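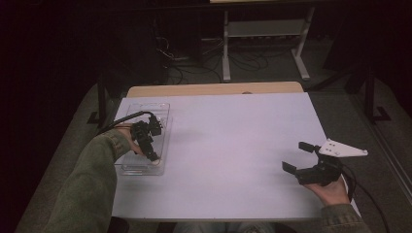
手持式双夹爪 Inita 产品安全通告与更换说明

适用范围:Inita 手持夹爪(左手件、右手件),以及随套装提供的连接线缆。
发布:Viltholm 产品支持
更新日期:2022/6/26

一、问题概述

部分 Inita 手持夹爪在线缆被拉扯后,会出现指令中断。中断期间夹爪保持最后一次的夹持力,扣动手柄不会松开。恢复供电后,夹爪会先执行一次回零动作,两指快速张开到最大行程,再进入待机。

目前确认的危险有两类。第一类是夹持中断时物体不能及时放下,操作者若用另一只手去掰夹指,手指可能留在两指之间。第二类是恢复供电时的回零动作没有预警,夹持中的物体会直接掉落。

支持部门收到一起手指夹伤报告,伤者未骨折。另有多起物体掉落报告,均未造成人员受伤。

二、原因

故障出在夹爪线缆的接头固定件。早期批次使用的卡扣在反复弯折后会松动,插头仍留在插座里,但信号针接触不良。外观上看不出异常,指示灯也可能保持绿色。

右手件比左手件更容易发生。右手翻腕动作多,掌心朝上时线缆在接头根部受扭。线缆如果从桌沿直接垂到地面,自重会加在接头上,椅子或脚碰到线也会把力传上来。

固件方面,2.3 及更早版本在检测到信号丢失后没有降低夹持力,重新上电时也没有等待操作者确认。这两点在 2.4 版本中已修改。

三、受影响的产品

序列号前三位为 513 的套装,左右手件均受影响。
单独购买的右手件,标签上印有 Gollmont 装配点字样的,受影响。
单独购买的左手件,请按第四节自查。
更换过 Costache 锁紧接头的夹爪不受硬件问题影响,但仍需升级固件。

序列号标签贴在手柄内侧。标签磨损看不清时,请把购买凭证发给支持部门,由我们查询批次。

四、自查步骤

自查时夹爪内不要放任何物体,旁边不要有人把手放在夹指附近。

1. 断电,拔下线缆,检查卡扣两侧有无发白或裂纹。有任何一处,停止使用。
2. 插回线缆,听到一声卡入声。没有卡入声的,停止使用。
3. 上电,等待回零结束。
4. 将夹指张开到一半,握住接头后方 15 毫米处,向四个方向各轻弯一次。
5. 观察夹指。出现抖动、停顿或自行张开的,停止使用。
6. 左右手件分别测试,结果分别记录。

五、临时使用要求

自查通过、但尚未更换接头的夹爪,可以在下列条件下继续使用。

线缆应在前臂或袖口处固定一次,留出可以翻腕的余量,再引向主机。不要让线缆从桌沿自由下垂。地面上的多根线缆应理顺并靠墙或靠桌腿走线,操作者座位下方不得有线。

夹持物体质量不超过 500 克。满额定载荷 1000 克的作业请暂停,等更换完成后再恢复。

不得夹持玻璃器皿、刀具、带电部件和盛有液体的容器。空的塑料托盘、布料、小型塑料件可以照常练习。

夹爪不响应时,按以下顺序处理:先把物体连同夹爪一起放到台面上,再按主机急停,然后用随附的释放钥匙手动松开夹指。不要用手掰夹指,也不要在物体悬空时重新插线。

每次上电前,确认两只夹爪都已放在台面上,夹指之间没有物体和手指。

六、更换内容

更换套件包含以下部件:
Costache 锁紧接头两个,左右通用
加长应力护套两个
前臂固定带两条
2.4 版固件及升级说明
新序列号标签两张

受影响的产品免费更换,不论是否仍在保修期内。接头更换需要拆开手柄后盖,具备 Inita 维护资格的单位可以自行完成,其他用户请寄回。后盖螺丝拧紧后请重新执行第四节的步骤 3 至步骤 6。

自行加装的支架、标定板和其他附件请在寄回前取下,我们不负责返还。取下后请一并检查安装孔,螺丝过长会压到内部线束,这类损伤不属于本次更换范围,维修另行报价。

七、固件升级

2.4 版的改动如下:
信号丢失后,夹持力在短时间内降到保持水平,释放钥匙可以轻松转动。
重新上电后不再自动回零,需长按手柄按钮确认。
接触不良时指示灯改为橙色闪烁,并写入故障记录。
左右手件可分别停用,一只故障时另一只不再同时锁死。

升级时左右手件都要连接。只升级一只会导致主机报版本不一致,两只都无法启动。

八、常见情况

夹爪用了很久没有出过问题,仍然需要更换。卡扣磨损是逐渐发生的,第一次中断之前没有明显征兆。

线缆换过新的,但接头固定件没有换,按未更换处理。

2.4 版升级后橙灯频繁闪烁,说明接头已经松动,请停止使用并申请更换。降回旧版本会使提示消失,故障仍在。

九、联系与申请

请通过购买时使用的账户提交更换申请,注明序列号、固件版本、自查结果和收货地址。发生过夹伤或物体掉落的,请同时附上主机故障记录,并保留原线缆,不要丢弃。

本通告技术负责人:Tamara Vlad,Viltholm 产品支持

修订记录
第一版,二月:首次发布,仅涉及右手件。
第二版:加入左手件自查、临时载荷限制和 2.4 版固件说明。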